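Wekel (software)

Wekel is a perception and task planning package for robots that handle household objects. Mostly containers, lids, small packaged goods. It was started by Raghavendra Chowdary at Umanside, a small software firm in Tratby, and is now kept up by the firm and a handful of outside contributors. Written in C++ with a Python layer on top. The name is also used, loosely, for the file format it writes.

Overview

Wekel takes in color video, depth if there is any, and joint readings. It puts out a list of objects, a guess at the state of each one (open, closed, lid nearby, unknown) and a short plan made of named steps. It does not drive motors. Low-level control is left to whatever controller the arm already has, usually through the Kandasamy bridge, a separate package that turns steps into timed targets.

History

Work began as a labeling tool, with no planner at all. Chowdary wanted a quick way to mark when a hand takes hold of something and when it lets go. The planner came with version 2, which also broke most older configuration files. A converter was added later in the same release line. It handles nearly everything exept custom grasp tables, which have to be rewritten by hand.

Components

Tracker – follows object outlines between frames. Holds on to an object for a set time after it goes out of view behind a hand or another object.

State estimator – decides whether a container is open or closed. Works from outline and rim position, falls back to the last known state when unsure.

Pairing module – matches lids to bodies by shape, rim color and size. Round to round first, then square. Ties are kept as ties until one of the parts is moved.

Planner – a search over steps such as reach, grip, lift, place, press. Two-handed steps are treated as one step with two contact sets, so both hands succeed or fail together. Replans when the state estimator changes its mind.

Viewer – plays a recording with labels on top. Slow on long files.

Transparent objects

The part of Wekel most often discussed. Clear plastic gives poor depth readings, the sensor tends to return the floor or wall behind it, and edges come and go with the light. Early versions lost clear containers as soon as they were lifted. The current tracker gives extra weight to rims, latches and gaskets, which are often a solid color, and treats the hands as a hint about where the walls must be. If two hands close on either side of an empty patch, it looks for a body there.

Contents cause a seperate problem. A jar of candy can be read as a pile of candy with no jar. Wekel handles this with a "held by" link, drawn when loose items keep a straight-sided shape without support.

Recordings

The reference set has 3702 clips, of which 845 are set aside for testing. All are seen from head height, looking down at the hands. Floors, tables and shelves are included. Labels cover contact start, contact end and lid pairing. Clips are about a minute long and can be loaded one at a time without unpacking the rest.
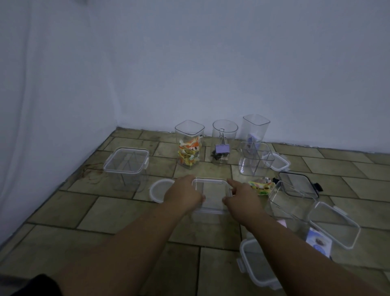
Two-handed hold on a clear square container, with loose lids and other containers on the tiles around it.

Labels are checked in the viewer before a clip is accepted. Disagreements over contact start are settled by taking the earlier mark. Lid pairs that can't be decided get the tag "open".

Limitations

No force sensing, so a press step can't tell a snapped latch from a resting one. Stacked clear containers are still merged into one object fairly often. Mirrors and wet floors not supported. The planner assumes two hands at most, and the grasp tables for soft packets are thin.

See also

Kandasamy bridge
Object state estimation
Grasp planning
Bimanual manipulation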